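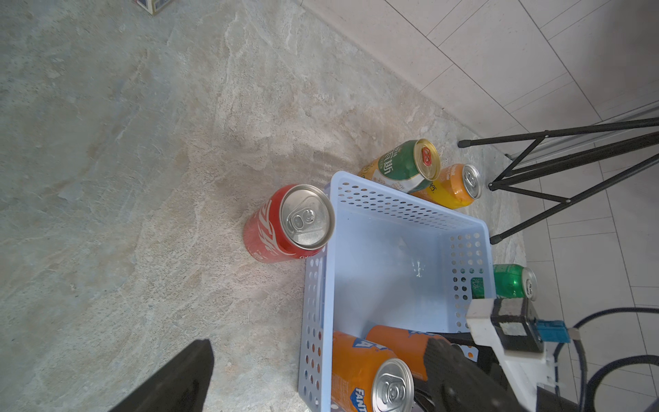 We've been a touring band for long enough now that I can tell you how a week on the road will go by what's left in the van on day two, and the week we drove up to Plondovden to finish the record was a snacks-gone-by-Hamgate kind of week. Four of us, one van, a borrowed cello that got its own seat belt. Our drummer handles the food, and her system hasn't changed since our first tour: one light blue plastic basket with holes in the sides, a couple of cans of orange Fanta rolling around the bottom, and whatever bread looked alive at the servo. I've written most of my lyrics within arm's reach of that sort of catering, and I reckon you can hear it on the second single.

Anyway, the record! It's called Verkell, after the street where we used to rehearse above a tyre shop, and it took us two years, which is a ridiculous amount of time for nine songs. We tracked the drums and bass in February in a hall with a tin roof, and it rained for most of it. If you listen to the start of "Long Paddock" on headphones you'll catch a bit of that rain under the hi-hat. We tried to get rid of it for a whole afternoon and then we all decided we liked it, so it stayed, and now I'd be sad if it wasn't there.

The rest we did with Vasilică Vlad, who has produced a couple of records I've loved to death and who I was frankly terrified of. He listens with his eyes shut and his shoes off. The first morning he played our demos back without saying a word, went out to make coffee, came back and asked why I was singing everything as if my neighbours were asleep. (They were. I'd recorded the demos in a flat.) So we put the whole lot up a tone and he made me sing standing in the doorway, and by lunch I had no voice and we had the chorus of "Mihăilă".

People keep asking about that one. Mihăilă was the surname on the letterbox of the house we rented for the sessions, and we never found out a thing about whoever it belonged to. I started making up a life for them while I was doing the dishes — a retired ferry pilot, a bad knee, a dog with opinions — and three days later there was a song. If you're a Mihăilă and you used to live out that way, please come to a show, I owe you a drink and possibly some royalties.

I should say something about money, seeing as younger bands write to me about it more than anything else. We paid for the record with a presale, and 581 of you bought it before there was a single finished song to hear. I still find that hard to get my head around. We've posted 567 of those parcels so far, mostly from my kitchen table, and the others are waiting on addresses, so check your junk mail if yours hasn't turned up. I hand-wrote a note for every one until my handwriting gave out. If yours looks like it was done on a trampoline, you got one of the later ones.

The tour is the part I'm itching for. It's five shows, small rooms, and for once we've left a proper gap between them so we're not loading in on three hours' sleep. We're playing the new album start to finish, then a grab bag of old stuff depending on what gets yelled at us. The cello is coming. So is my cousin, who'll be on the merch desk and has already rearranged the T-shirts by colour twice. We've also got a new van with working air con, and I can't describe the mood in the group chat the day we picked it up.

What I don't have yet is any idea how to play "Tin Roof Waltz" live. On the record there are four of me singing harmonies with myself, and there's only one of me, and our bass player has a lovely voice he refuses to use in front of people. We've been working on him. Last rehearsal he hummed, quite loudly, for most of a verse, and we all kept our eyes on our own instruments and carried on playing so as not to scare him off.

July 27, 2022
By the singer, for the Hamgate music pages

Search this site
Enter keyword
Go

Recent features
Twelve-inch dreams: inside a backyard pressing plant
How to soundcheck in ten minutes flat
The Plondovden hall that keeps saying yes to loud bands
Choirs for people who were told they couldn't sing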